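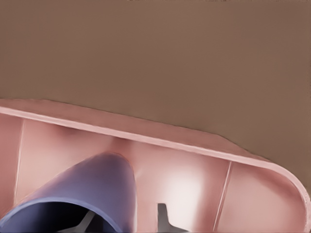
Search this site Enter keywords Go

Print this page | E-mail this page

Carnholm open lab, June: the grasp that stopped

I went to Prorora's open lab in Carnholm mostly to see the dish clearing work, which had been talked up all spring. The talk ran long. The demo did not.

Everything was done in simulation, on a wall screen, with a cup in a pink tray and a gripper coming in with one finger inside the rim and one outside. Sensible enough way to hold a cup. Then the controller threw a fault and the arm froze. Traian Stoica, who was presenting, restarted it and got the same fault at the same step. Of four tries that afternoon, two ended this way.

His explanation was that the contact solver reads a huge force when a finger presses against the thin wall, and the safety limit trips. The log gave fault 2417, force over limit. He called this good news, as the limit had done its job. Maybe. But a limit that trips on a number the software made up tells me very little about what happens with a real cup and a real hand nearby.

I asked whether the limit had ever been tested on hardware. Almost, he said – the Galindo arm is on order. I asked who signs off when somebody raises the limit to make the fault go away. He said Lalteck, their integrator, would look at it. There was no one from Lalteck in the room.

To be fair, he showed the failures and took questions for longer than planned. I'd still want to see the force log before letting this near a kitchen. He promised to send it to me.

Contact us | Copyright, all rights reserved | Back to top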